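The Flat Surface Problem

Most laundry advice starts with the washer. In the apartment buildings along Grulia Street in Ondley, where many units have a single closet and no linen cupboard, the trouble starts later, when the load comes back upstairs and there is no place to deal with it.

The Salazar building has 140 units and 2 laundry rooms, both in the basement. Neither room has a counter. Residents carry their baskets up and fold on beds, on couches and on the kitchen table between meals. Or they don't fold, and the basket becomes a drawer.

Vevuvell, a local shop that sells shelving and baskets, has been running folding evenings at the back of its store since March. People bring a load and leave with it put away, or at least stacked. Small things like T-shirts and underwear give little trouble. The piece that stops people is the big soft one, the oversized shirt or fleece that slides off the pile and takes up as much room as everything under it.

The shop's method is to do that piece first and leave the rest in the basket. Take it by the two upper corners and spread it as far as the table allows. If it has rolled itself into a rope, let it, then open it out again from the ends. A long strip comes next, with the creases running lengthwise, and the strip gets folded up from one end. 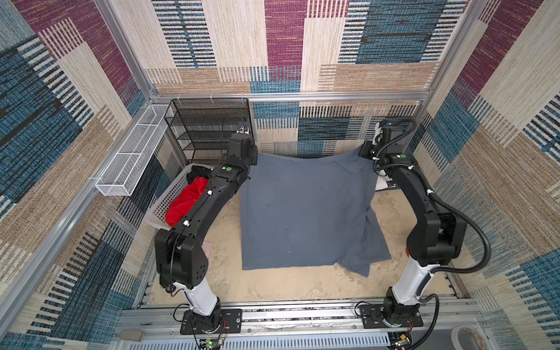
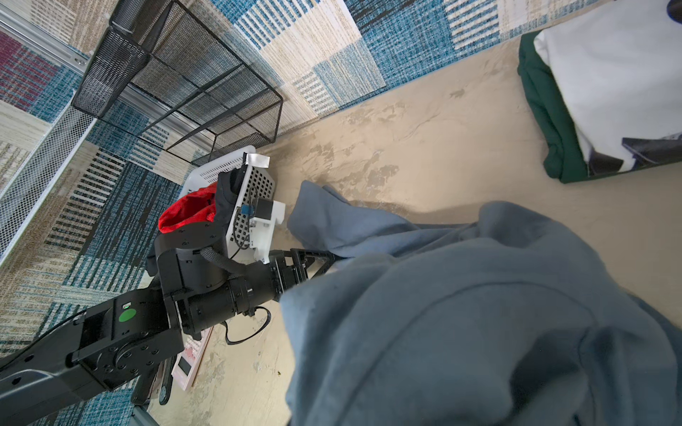
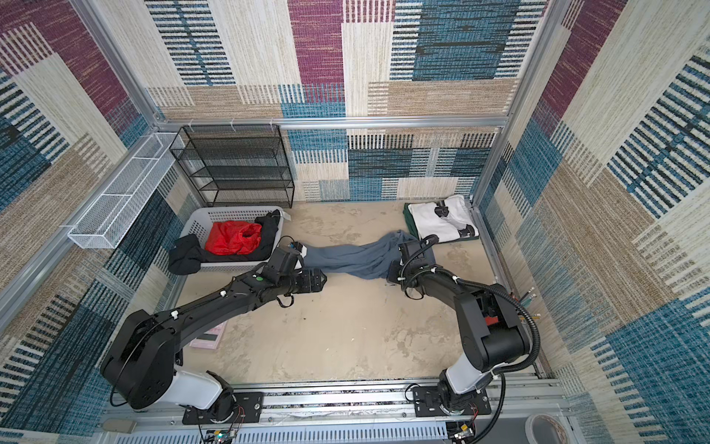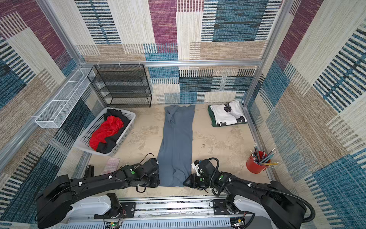
The blue-gray garment at several points, with the red and black clothes still in the basket.

What the basket does

A basket with open sides is the better choice for a small apartment. Air moves through it, and it's easy to see what is left. Plastic ones wipe clean and weigh very little, but a full one is awkward on stairs, so the shop tells people to buy a size smaller than they think they need.

Keep it on the folding surface if there is room. Bending to the floor for every sock is what makes people quit halfway. Clothes that hang over the rim go back in before you start, or they end up under something.

Where it goes next

Wire mesh shelves suit folded clothes better than deep drawers do, as long as the stacks stay low. A Vevuvell handout suggests keeping one shelf clear at all times - the next load needs a place to land. Heavy pieces go at the bottom. Printed shirts can be folded with the design facing up, so no one has to dig through the stack to find the right one.

The evenings are free, and 378 people have come to at least one. The shop asks them to bring their own basket.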